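Stuneser Table Screen: Set-up Guide

Section 4. Fitting the panels

This section applies to the Stuneser screen supplied by Gridberg under order code 1284. It assumes that the feet have been fixed to the base strips as set out in Section 3. If your screen was bought from Clornberg as a display model, check first that all the corner clips are in the box.

Before you begin

Clear the table and wipe it with a dry cloth. The top must be level and free of crumbs, grit and old tape. Lay the panels face up on a blanket or a clean sheet. Do not lean them against a wall or a radiator.

Fitting

1. Place the rear base strip along the back edge of the table, with the slot facing up.

2. Lower the first rear panel into the slot. Hold it by both side edges and keep it upright until it touches the bottom.

3. Slide the second rear panel in beside the first. A narrow gap between the two is normal and will close in step 6.

4. Fit the side base strips. The strips are handed, and the short lug on each must point towards the rear.

5. Lower the side panels into place. Check that any printed pattern is the right way up before pressing down.

6. Push a corner clip over each rear corner until it clicks, then press the rear panels together.

Note: Side panels of up to 1005 mm may be fitted without a brace. Longer panels need the Agyeman brace, sold separately.
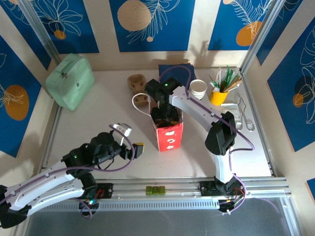

One reader has written to say that the side panels went in far more easily once the rear corner clips had been pushed on halfway, and asks whether this is allowed. It is allowed, provided that the clips are pressed fully home at step 6 and checked again on the following day.

Caution: Do not force a panel that sticks. Lift it out, turn the base strip over and look for dust in the slot. The slot is 19 mm deep and may be cleared with a soft brush.

Using the screen at a sales or gift table

Where the screen is used behind goods for sale, leave a hand's width between the goods and the panels. Place heavier items at the front of the table and lighter ones behind. Paper bags should be set down by the base and should not be hung from the top edge of a panel, as the handles mark the print. 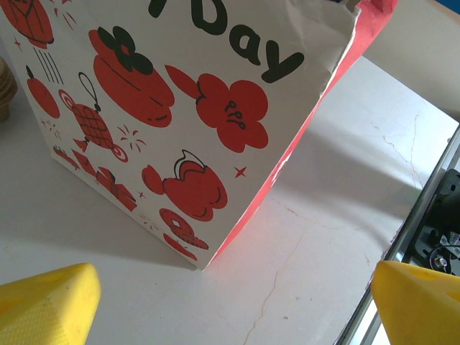
Figure 2. Printed paper gift bag standing on a table.

Cleaning

Dust the panels once a week with a dry cloth. Marks may be removed with a damp cloth and a little mild soap, working from the top down. Spirit cleaners and scouring pads must not be used on the printed side.

Taking down

Remove the corner clips first, then the side panels, then the rear panels. Store all panels flat, with a sheet of paper between each pair. Keep the clips in the bag supplied. Replacement clips may be ordered from Gridberg by quoting the order code at the head of this section.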